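Pistari: a catalog of short film reviews

Data card and README

What this is

Pistari is a set of 3,071 short reviews of genre films, mostly horror, science fiction and the cheaper end of fantasy, copied out of fan newsletters and entered in one plain table. The reviews were written for people deciding whether to rent or record a film, so they tend to be blunt. Most run to a paragraph. A few are one line.

The set started as an index to the newsletter Varer, which reviewed whatever its members had watched that month. The index grew once people began asking for the reviews themselves. Text from two other newsletters, Tamuno and Jirnley, was added later and is marked as such in the source column.

Version 4 was posted on 12 October 2026. It replaces all earlier versions. Row numbers have changed, so please don't mix files.

What is in a row

id – a number, unique within this version only
title – the film's title as the reviewer gave it
title_std – the title most listings use today, in English where there is one
year – year of first release, blank if we could not settle it
source – varer, tamuno or jirnley
reviewer – initials as printed
rating – the printed rating, unchanged
text – the full review
spoiler – yes or no, see below

The title and title_std columns differ more often than you might expect. Italian horror films in particular went out on tape under whatever name the distributor liked that year, and a reviewer had only the box to go by. We kept the box title. If you want to group reviews of the same film, use title_std together with year, and check remakes by hand. 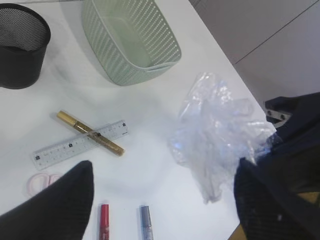
Ratings are not on one scale. Varer gave stars up to five. Tamuno used letter grades, with a plus or minus when the reviewer was feeling generous or cross. Jirnley used no ratings for its first run of issues and then a score out of ten. We have not converted any of these. An earlier version did, and the result made Jirnley look far kinder than it was.

The spoiler column was filled in by two readers working apart. A review is marked yes if it gives away a death, a culprit or anything from the last reel. Where the readers disagreed, the row says yes.

Spelling and corrections

Misspelled names of actors and directors were left alone in the text column. Typing errors of ours were fixed when found. Torn or faded words are shown as [unclear]. Around 800 rows have at least one of these, nearly all from Tamuno, which was printed very lightly.

Plot mistakes were left in too. Several reviewers describe endings that belong to a different film, and one review of a werewolf picture covers only its first half, by the writer's own admission.

Known gaps

Fantasy is thin. Sword films got reviewed when they were new and then dropped. Silent films hardly appear at all, and television movies depend on what was broadcast where the reviewers lived. Anyone using the set to say what was popular should keep in mind that these were small newsletters with strong tastes – giant insects, haunted houses, anything with a mad surgeon.

A handful of reviewers wrote most of Varer. The initials S.W. and F.A. between them account for more than 1,000 rows, so a model or a word count run on the whole file will pick up their habits. Split by reviewer if that matters to you.
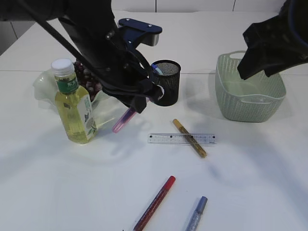 Femi Anozie wrote in August to say that the star ratings in Varer should be read with the text or not at all. Two stars often meant a film he would gladly watch again, and four could mean he respected it and had no plans to go back. He also asked that his review of the swamp monster double bill stay in, wrong director and all. It has.

Stanisława Wróbel checked the title_std column for the Polish and Czech films and supplied years for most of them. Remaining blanks are ones where the sources she trusts don't agree.

Use

The reviews may be read, searched, quoted and used in research. Please name the newsletter and the reviewer's initials when quoting. Reviews should not be reprinted as a book without asking the people who wrote them.

Corrections are welcome. Send the id, the version and the line as it should read, with the issue number if you have the newsletter to hand.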